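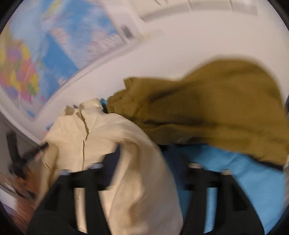

What is a transfer price?

A transfer price is the price one company charges another company in the same group for goods, services, a loan or the use of a right such as a patent. It is recorded in the books of both companies like any other price, and it decides how much of the group's profit shows up in each of them.

Week 5: Prices inside the group

Last week we covered residence and where a company is taxed. This week assumes you are comfortable with that. If you aren't sure of the difference between a branch and a subsidiary, go back to the Week 4 notes before Tuesday.

The basic case

We will use the same two companies for the rest of the unit. Bang is a pump maker based in Medamham, where the corporate tax rate is high. It owns all the shares in Stormont, a sales company based in Uvonbridge, where the rate is low. Treat Medamham and Uvonbridge as two separate countries with ordinary tax systems and a tax treaty between them.

Bang makes a pump at a cost of $1,000. Stormont buys the pump from Bang and sells it to an outside customer for $2,000. Ignore shipping and Stormont's own costs for now.

The group has made a profit on the pump, and the size of that profit does not depend on what Stormont paid Bang. If Bang charges only its cost, all of the profit is in Stormont and is taxed in Uvonbridge. If Bang charges the full $2,000, all of the profit is in Bang and is taxed in Medamham. Any price in between splits it. The customer pays the same amount in every case and never sees the internal price.

The group pays less tax when the internal price is low. The Medamham tax office would like it to be high. Uvonbridge has an interest too, and students often forget this. If the price goes up, Uvonbridge loses part of its tax base.

The arm's length rule

Most countries deal with this by asking what two unrelated companies would have agreed on in the same situation. If the price in the books is different, the tax office can adjust the profit as though the unrelated price had been used. It does not have to show that anyone meant to avoid tax. An honest mistake can be adjusted in the same way, although penalties may differ.

Note that the adjustment is made to the tax return. The money already paid between the companies stays where it is unless the group decides to move it.

Finding the price

Three methods come up in this course. There are others, and the reader covers them starting on page 58.

Comparable price. Look for a sale of the same product between unrelated parties on similar terms. Suppose Bang also sells pumps to an independent dealer in Uvonbridge. The dealer's price is a good starting point for Stormont's. Check the volume, the payment terms, the warranty and who pays the freight.

Resale price. Start with the $2,000 the customer pays and take off the margin an independent distributor would need to earn. What is left is the price to Bang. This works best when the distributor adds little to the product. It works less well if Stormont repairs, repackages or rebrands the pumps.

Cost plus. Start with the $1,000 cost and add the markup an independent manufacturer would earn. Agree early on what counts as cost. Arguments about overhead take up a lot of time in real cases.

The three methods will rarely give the same number. Tax offices usually accept a range, and a price inside the range is normally left alone.

Functions, assets and risks

Before picking a method, write down what each company does, what it owns and what it stands to lose. A company that holds stock, employs the sales team and carries the bad debts should earn more than one that only passes on orders. The written contract is the first thing to read, but it is not the last. If the contract says Stormont carries the stock risk and Stormont has no staff able to manage stock, expect the tax office to look past it.

Intangibles

Pumps are the easy part. Suppose Bang transfers its patent to Stormont and then pays a royalty to keep using it. There may be no similar patent on the open market, so no comparable price exists. Ask who developed the patent, who paid for the work and who makes decisions about it now. Legal ownership alone does not settle who gets the profit. We will spend all of Week 6 on this.

Double taxation

If Medamham raises Bang's profit and Uvonbridge does nothing, the same profit is taxed twice. The treaty lets the two tax offices talk to each other and agree on a matching reduction in Uvonbridge. This can be slow. Some groups apply for an advance agreement on their pricing method instead.

For Tuesday

Read the reader section on methods. Then write a short memo advising Bang on which method to use for the pump sales, and list the facts you would ask for before giving a final answer. The limit is 2,000 words, including notes. Bring a printed copy to class.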